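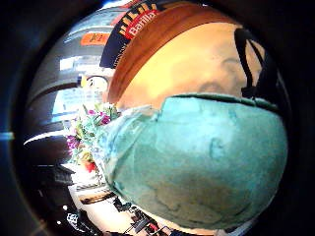

A face mask and a cap with a tan-orange band, worn at the Jestmont session.

GERKVILLE, Jun 8, 2024 – The Jestmont office in Gerkville has opened its tables to a flower arranging and table setting program that will run through November.

The program, called Moon, is paid for by a local grant of $2,689. It has places for 18 people, and all of them were taken within 2 days of the sign-up list going out. Each session lasts over an hour and is free to attend.

Artificial flowers are used in place of fresh ones, so the same stems can be taken apart and arranged again at the next session. The first bouquets use white, red, yellow and pale purple blooms on long green stems. 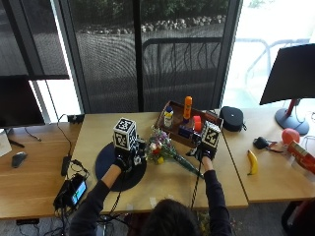

Bottles, cups and boxes are part of the practice as well. Participants learn to group them on a tray and leave enough space on the table for the flowers. Later sessions will cover taller arrangements and small tables.

Supplies come from Clevo, a craft store in Gerkville, which agreed to set aside 400 stems for the program. Anything left over in November will go to the Gerkville library for its front desk and reading room – the library asked for bright colors. 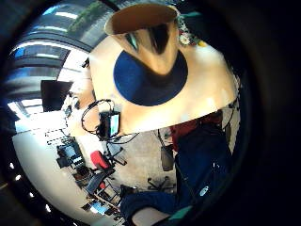

A tan cone on a round navy patch, with small white flowers to its right.

A second group may be added if the grant is renewed. People who missed the first sign-up can leave their names at the Jestmont front desk on weekdays.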